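Week 4: Sorting, Searching and Why Order Costs Something

Handout for the Thursday section. Bring it with you, with pencil marks all over it if possible.

Last week we finished with the library at Benbridge and its card drawers, and a few of you stayed behind to argue about whether the cards should be filed by author or by subject. I loved that argument! It is the whole subject of this course in miniature, and this week we take it seriously.

1. Two ways to pay

Anyone who keeps a collection pays for it twice. You pay once when a thing goes in, and again when you want it out. Throw your letters in a drawer and the first payment is almost zero, but on the day you need one particular letter you will go through the lot. File every letter by sender and date and you pay a little every evening, and then finding one takes a moment.

The early shelf lists from the Villanueva collection show this beautifully. Books were entered in the order they came through the door, one line each, and the clerk's job was quick. A reader looking for a book on bees had to run a finger down 3,611 lines. Later somebody cut the lists into slips and put the slips in order by title, and (this is the part I find thrilling) the books themselves never moved. Only the slips did. Keep hold of that idea, because an index is exactly this: a second, smaller collection that can be put in order cheaply while the big one stays where it is.

2. Searching without order

Suppose there is no order at all. You look at the first item, then the second, and you keep going until you find what you want. If the collection holds 1,000 items, you might be lucky on the first look or unlucky enough to need all of them. Over many searches, for items that are all equally likely to be wanted, you will look through half the collection on average, plus a hair more.

This is called linear search. People sneer at it, and they shouldn't. It needs no preparation, it works on anything, and for a small pile it is very hard to beat. Your kitchen drawer is a linear search and you get dinner made all the same.

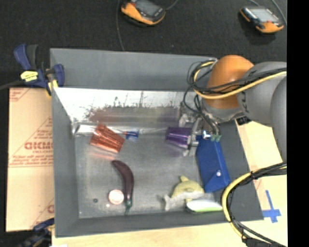 When is it worth putting a collection in order before searching it?

It is worth it when you expect to search many times and the collection changes slowly. The work of sorting is then shared out over all those later searches, and each one gets much cheaper.

3. Searching with order

Now put the 1,000 items in order. Open the collection in the middle and compare. If what you want comes earlier, forget the whole second half. If it comes later, forget the first. Do the same again with what is left, and again. After 10 looks at most you have either found the item or proved that it is missing.

Ten! Please stop and enjoy that for a second. Double the collection and you need only one more look. This is binary search, and you did a rough version of it every time you opened a paper dictionary.

Note the word "proved." In an unordered pile, the only way to be sure something is absent is to check every single item. In an ordered one, you know exactly where it would have to be, so an empty spot there settles the matter.

4. The Cistov seed catalog

Our long case this week is the Cistov catalog, which lists 1,822 varieties of garden seed. Read the photocopied pages before section. The compiler wanted gardeners to find a plant by name, by month of sowing and by color of flower, and a printed book can only be in one order at a time. The answer was a main list by name with two short indexes at the back.

Look at the sowing index under July. Beans are there, and so are several kinds of lettuce, but the entries give only a number. You have to turn back to the main list to learn anything more. Ask yourselves what would have happened to the size of the book if every entry had been printed in full in all three places, and what would have happened the first time a variety was renamed.

5. Things to try before section

Take a deck of cards, shuffle it, and find the seven of clubs. Write down how many cards you turned over. Do it several times.

Sort the same deck by suit and then by number, and time yourself. Then work out how many searches you would need to do before the sorting paid for itself. Answers differ wildly from person to person and I want to hear them all.

Read the Ava chapter up to the section on hash tables. Those are next week, and they do something that looks like cheating.

Optional, for the keen ones: sketch a fourth index for the Cistov catalog, and say what you would leave out of the book to make room for it.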